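We use cookies to remember your preferences. Accept all | Manage settings

Ticket 1477 — Zamico labeling server drops classes after retraining
Status: Open (again)
Reporter: Athina Zervas, Grindesell

Model trains fine overnight. By morning the class list has gone from 50 entries to 36, and everything missing is filed under "other." Validation score went up, naturally. It's easy to be right about "other."

Reply, Eftychia Deligiannis, Zamico support:
Please check whether the export folder holds more than one label file. The importer takes the first one alphabetically and keeps its opinions to itself.

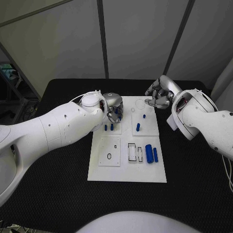 Two arms at the work board, the left one gripping a small blue part.

Athina: There were 2. One was called "backup_labels," which I made in June and was proud of. Removed it, retrained, got all the classes back. Closed the ticket.

Athina, Saturday, 7:40 a.m.: Reopened the ticket. Back to 36. The backup file has returned from the dead with a fresh timestamp.

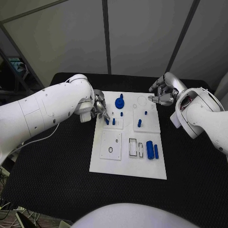

Eftychia: Is the Kouris sync job still running on that machine? It restores anything deleted from a watched folder. Version one had no off switch — the current one has an off switch that resets on reboot.

Athina: It is, and we reboot nightly. Moved the exports to a folder outside the sync and pointed the importer there. Retraining now on the Trorwood node. Please leave this open until Monday. I've closed it once already and it didn't take.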